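How a Kitchen Faucet Works
Water and Home series, part 5
Text by Veerle Vanhove. Checked by Tharindu Talukder.

A faucet is a valve with a spout attached. A valve is a part that opens and closes a path. When the path is open, water moves through it. When the path is closed, water stays in the pipe and waits.

The water in the pipe is already being pushed. This push is called pressure. In many towns it comes from a water tower or from pumps. The town of Staltamby has a water tower on a hill, and the weight of the water in the tower presses on all the water in the pipes below it. When you open a faucet in a kitchen at the bottom of the hill, the faucet does not pull water out. It only stops blocking it.

Two pipes, one spout

Most kitchen faucets are connected to 2 supply lines. One line carries cold water straight from the main pipe. The other carries water that has passed through a water heater. Each line has its own small shutoff valve, usually in the cabinet under the sink. If a faucet has to be repaired, an adult closes both shutoff valves first.

The lines go up through a hole in the counter and into the base of the faucet. Inside a faucet with one handle there is a part called a cartridge. Many modern cartridges contain two flat discs made of a very hard ceramic. The discs have holes in them and lie one on top of the other.

Lift the handle and the upper disc slides. Its holes begin to line up with the holes in the lower disc, and water gets through. Lift the handle a little and the holes overlap a little, so the flow is small. Lift it all the way and the overlap is at its largest.

Turn the handle to the side and the upper disc turns too. Now the overlap changes in another way: one hole opens more to the hot line and less to the cold line, or the reverse. The two streams mix inside the faucet body. By the time the water reaches the spout it has one temperature.

Ceramic discs are ground so flat that almost no water can get between them. Older faucets use a rubber washer instead. The washer is pressed down onto a ring called the seat. Rubber wears out, and a worn washer lets drops through. This is one common cause of a dripping faucet.

The spout and the hose

A kitchen spout is usually taller than a bathroom spout. It has to leave room for a big pot. Many kitchen spouts also swivel, so that they can reach both sides of a wide sink. A rubber ring, called an O-ring, keeps the joint from leaking while it turns.

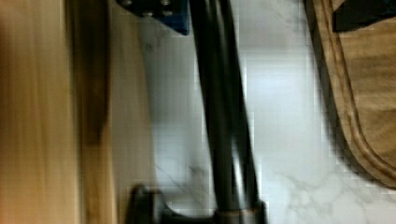 Some faucets have a spray head that can be pulled down toward the sink. The head is attached to a flexible hose. On many models the hose runs inside the spout and down through the counter, and a small weight is clipped to it in the cabinet. When you let go of the spray head, the weight sinks and draws the hose back in. Other models have the hose outside the spout, where it may be held up by a spring or an arm.

The hose must bend many thousands of times without cracking. It is usually made in layers. The inner layer is a smooth plastic tube that holds the water. The outer layer is a braid of nylon or metal threads that keeps the tube from swelling under pressure.

At the tip of the spout there is often a small screen called an aerator. It mixes air into the water. The stream looks wider and whiter, and it splashes less when it hits a plate. An aerator also limits how much water comes out each minute. The screen catches bits of sand and scale, so it should be unscrewed and rinsed from time to time.

What holds it up

A faucet is pulled and pushed every day, so it needs a firm base. A threaded tube passes through the hole in the counter. Underneath, a large nut is turned until it presses tightly against the bottom. The counter is clamped between the nut and the faucet base – the same idea as a bolt through a board.

A ring of rubber sits under the base. It keeps puddles from running down the hole and into the cabinet. This matters for wooden cabinets, which swell when they stay damp. Stone counters have a different problem. Marble has tiny pores, and it is made mostly of a mineral called calcite. Acids such as lemon juice and vinegar react with calcite and leave dull marks, so spills on marble should be wiped up soon.

Measure a drip

You need a measuring cup, a clock and a faucet.

Open the cold side very slightly, until single drops fall. Put the measuring cup underneath. Wait 12 minutes. Close the faucet and read the amount in the cup. Multiply it by 5 to find how much would drip in one hour.

The class at Drondside School did this with 16 cups in different sinks. They found that the results did not match well, and they wrote down two reasons. The drops were not falling at the same speed, and some cups had been read from above instead of from the side. Read your cup at eye level. Afterward, use the water on a plant.

Words to know

Aerator: a screen that mixes air into the water.
Cartridge: the part inside the faucet that controls flow and temperature.
O-ring: a rubber ring that seals a joint.
Pressure: how hard the water pushes on each bit of surface.
Supply line: a tube that brings water to the faucet.
Valve: a part that opens and closes a path.

Part 6 is about the trap, the curved pipe under the sink.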